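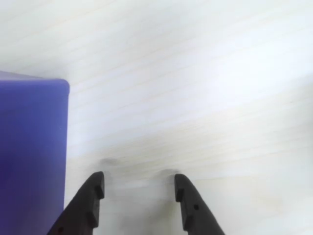

Séance 5 : le bleu, une couleur qui a mis du temps à arriver

Bon, je mets ces notes en ligne parce que plusieurs d'entre vous m'ont dit qu'ils n'avaient pas réussi à tout suivre la dernière fois (je parle vite, je sais, on me le dit depuis mon premier poste). Ce n'est pas un polycopié propre, c'est ce que j'ai sous les yeux quand je fais cours, avec quelques phrases en plus pour que ça tienne debout.

On s'était arrêtés sur les ocres et les terres. Rouge, jaune, brun, noir de charbon : tout ça se ramasse, se broie, et hop, on peint. Le bleu, c'est une autre histoire. Il y en a plein le ciel et presque pas dans le sol, et les parois des grottes ornées s'en passent très bien.

Le bleu égyptien

Premier grand pigment de synthèse, et j'insiste sur synthèse ! On chauffe ensemble du sable, du calcaire, un composé de cuivre et un fondant alcalin. On obtient un silicate de calcium et de cuivre, qu'on broie ensuite. Plus le grain est gros, plus le bleu est soutenu ; si on broie trop fin, ça pâlit. Retenez ce point, il revient avec presque tous les pigments de la séance et je le redemande chaque année.

Les Romains s'en servent aussi, sous le nom de caeruleum. Après l'Antiquité, on en perd peu à peu l'usage.

Lapis et outremer

L'outremer naturel vient du lapis-lazuli, extrait surtout dans le Badakhchan, en Afghanistan actuel. D'où le nom, d'au-delà des mers. Le simple broyage donne une poudre grisâtre assez décevante. La méthode que décrit Cennino Cennini consiste à mélanger la poudre à une pâte de résine et de cire, puis à malaxer le tout dans une lessive. Les particules bleues passent dans le liquide, les impuretés restent dans la pâte. On recommence plusieurs fois, et la première extraction est la plus belle (donc la plus chère, évidemment).

C'est ce prix qui explique les contrats où le commanditaire précise la qualité du bleu à employer pour le manteau de la Vierge. Pour le reste du tableau, on prenait souvent de l'azurite, un carbonate de cuivre, plus verdâtre et bien plus abordable. Il arrive même qu'on trouve une couche d'azurite dessous et une fine couche d'outremer dessus, j'adore ce genre d'économie d'atelier.

Pastel et indigo

Attention, ici on change de famille : ce sont des colorants, donc solubles à une étape du procédé, et on parle surtout de textile. Le pastel (la guède, Isatis tinctoria) a fait la fortune du pays toulousain, avec ses fameuses coques de feuilles broyées et séchées. L'indigo des indigotiers contient la même molécule, mais en bien plus grande quantité. Les producteurs de pastel l'ont très mal pris et ont obtenu des interdictions un peu partout, sans grand effet à long terme.

Pour la cuve : la molécule bleue ne se dissout pas dans l'eau, il faut la réduire. Le tissu sort du bain jaune-vert, puis bleuit à l'air en s'oxydant. Nadine Farah viendra nous montrer ça en atelier, prenez de vieux vêtements, vraiment vieux.

Le bleu de Prusse et la suite

Début du XVIIIe siècle, Berlin, un accident de fabrication : on visait une laque rouge, la potasse était contaminée, et le résultat est bleu. Pas cher, très colorant, adopté à toute vitesse dans les ateliers européens, puis au Japon chez les graveurs d'estampes. Suivent le bleu de cobalt de Thénard, au tout début du XIXe, puis l'outremer artificiel de Guimet, qui fait s'effondrer les prix. Les impressionnistes en profitent largement !

Un mot sur le violet, on me pose toujours la question. Où s'arrête le bleu ? Il n'y a pas de frontière fixe, les langues découpent différemment. Le russe distingue couramment goluboï (clair) et siniï (foncé), là où nous disons bleu dans les deux cas. Pour l'indigo, Newton en fait une couleur à part dans son spectre, sans doute un peu pour arriver à sept, comme les notes de la gamme.

À faire pour la prochaine fois

Lire le chapitre 3 du recueil, et les extraits de Cennini si vous avez le courage. Choisir un objet bleu chez vous et écrire une page sur l'origine probable de sa couleur (pigment ou colorant, et pourquoi vous penchez pour l'un ou l'autre). Les fiches sont à rendre le 20/04/18, sur papier s'il vous plaît, je perds les pièces jointes.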